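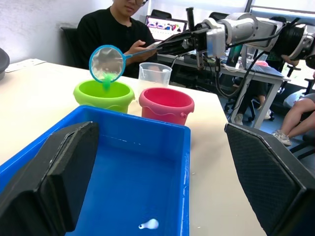 Demonstration 2, the fish task: two arms, one net, a blue tray with shallow water, and the green and red buckets.

Home > Courses > Handouts > Week 6

Filed under: Automation Basics / Visits and Open Days

Notes after the open day at Flirance, Riihimäki

These notes are for everybody in the course, also for those who could not travel with us in June. Please read them before the exercise at the end. I have kept the order in which the demonstrations were shown to our group.

1. The place

Flirance is a small firm which builds and tests programs for robot arms. They do not make the arms themselves. On the open day they received 80 visitors in groups of 20, and our group was the second one, at 10 in the morning. Demonstration 1 was a packing cell named Fladine, which we know already from week 4, so I do not repeat it.

2. The fish task

The task is simple to say: take a toy fish with a hand net and put it into a bucket. For a child it is a game. For two arms on one white table it is a good collection of difficult things.

First difficulty: the tool. The arm does not hold the fish, it holds the long handle of the net, and the hoop is far from the gripper. If the wrist turns by a small angle, the hoop moves a long way. In the picture you see the handle going diagonally down from the gripper to the blue hoop, over the green bucket. Please think about which joint must move, and how much, if the hoop should go only a little to the left.

Second difficulty: the mesh. It is soft and fine, and a soft thing changes its form when there is a load in it. The green object, which I take to be one of the fish, hangs in the lower part of the net. The program must know where the load is, but the position of the hoop alone does not tell it.

Third difficulty: the water. A small white fish shape is in the tray, and a thing that floats can drift away when the net comes near. The engineers told us that they lower the net at the far side and come towards the fish slowly. A fast movement makes a wave and the fish goes in front of the wave.

Fourth difficulty: seeing. The picture is from the small camera at the wrist of the other arm, so its own two black fingers take a large part of the view. Compare the fingers: on the right one there is a fine diamond pattern in the surface. We spoke in week 3 about friction and the surface of a finger, please look at that page again.

3. How the program is made

The software is called Numby. A person first moves the arms through the task, and the movements are recorded together with the camera pictures. For the fish task they had 387 recordings at the time of our visit, and they want to have 600 before they train the next version. One visitor asked if more is always better. The answer was that ten careful recordings with the bucket in a new position help more than a hundred with the bucket in the same position.

I found this the most useful sentence of the morning -- please write it in your own notes.

4. Questions from our group

Does the colour of the bucket matter? In the current task, yes. The fish should go to the bucket of the same colour where there is one. For a white fish the rule is not decided yet.

Why a clear measuring cup on the table? It stands behind the red bucket and we asked about it. They use it to fill the tray, so that the level of water is the same each time.

What happens if the fish falls beside the bucket? The recording is kept but marked. We did not get an answer how these marked ones are used later.

5. Exercise

Work in pairs. Choose one of the four difficulties and draw the table from above, with both arms, the tray and the buckets. Mark the path of the hoop and write where the arm should be slow. One page is enough. Those who were not in Riihimäki can do the same exercise from the picture -- but leave the distances open, do not guess them in centimetres.

Bring the drawing to the next lecture. We start with the second difficulty, the mesh, and then continue with force sensing in the wrist.

3 comments | 12 shares

Previous handout | Next handout | Course list | Contact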